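Robotic computer repair

November 28, 2022
By Ewurabena Wumbei

Robotic computer repair is the use of robot arms to open, service or take apart personal computers and servers. It belongs to the wider field of disassembly automation and is often compared with household chores such as loading a dishwasher, because both kinds of work happen among crowded objects which were not designed for a machine. As of 2022 the work is done by hand in almost all repair shops, and robots perform single steps of it in laboratories and in a few pilot cells.

Background

Assembly of circuit boards has been automatic for decades. In a factory, each board arrives in the same position and each part comes from a reel or tray. A repair shop receives the opposite: machines of different makers and ages, with cables placed by whoever worked on them last. For this reason the methods of the factory could not be moved directly to the repair bench.

The parts which cause the most trouble are the memory modules and the processor. Memory slots stand close together and have latches at their ends, and the processor socket lies beside them under a metal retention frame. A gripper must reach between these things without touching the neighbors.
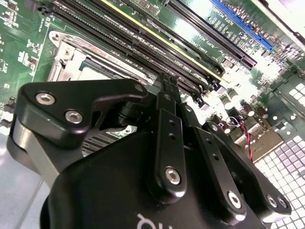 Main steps

The usual order of work in a desktop computer is the removal of the side panel, the freeing of cables, the removal of memory and expansion cards, and the exchange of the processor. Most research programs take the computer with the panel already removed and lying on its side, so that the arm can work from above.

Rigid parts with a fixed place are the easiest. An expansion card can be gripped at its edge and pulled in one direction. Cables are much more difficult, as they bend when they are touched and may hide the connector.
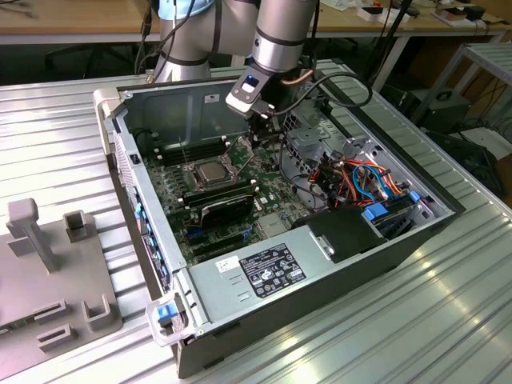

The Hebden trial, made by the service firm Hetus in its Ernengate workshop, is one of the better described attempts. In April the firm gave the same 13 tasks to a robot cell and to a trained technician. The robot completed 9 of them without help. It failed at three tasks with flat cables and at one with a broken latch. The technician completed all of the tasks and needed much less time.

Processor exchange

Exchange of a processor is considered a good test, because the part is small and the socket allows very little error. The lever and the cover plate must be raised first. The processor is then held level above the socket, turned to the correct direction, and put down without sliding. On many sockets the contacts are thin springs, and a sideways movement can bend them.
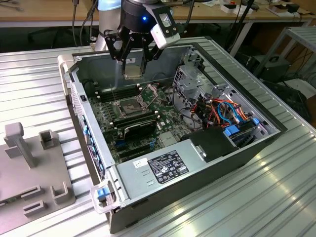 Force sensing is used for the last millimeters of this movement. The arm goes down slowly and stops when the resistance is higher than expected. Vision alone is not sufficient at this point, as the fingers can cover the part from the view of the camera.

Fixtures and tools

Fixtures are simple holders which keep parts in a known position and direction. They reduce the amount of searching which the robot must do, and they are cheap to change when a new part is introduced. 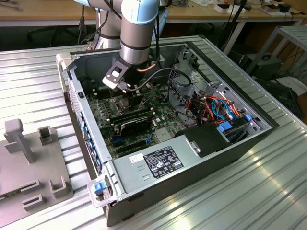
Stukent, a maker of bench fixtures, sells sets of holders for this kind of work, and many laboratories prefer to print their own. A plate can stand on the table next to the computer, with a tall T-shaped post, a square socket and U-shaped slots on a plate of gray 3D-printed material. Such a plate is normally fastened in place, so that its position is measured once and then used for the whole day.

Present limits

Speed is the most common criticism. In the Hebden trial the robot needed 35 minutes for the longest task it completed. Preparation is another cost, as a person must still bring the computer, open it and place it on the table. Supporters answer that the method is useful where many computers of one model are serviced together, for example in data centers and recycling plants. Use in the home is not expected soon, and small repair shops have shown little interest.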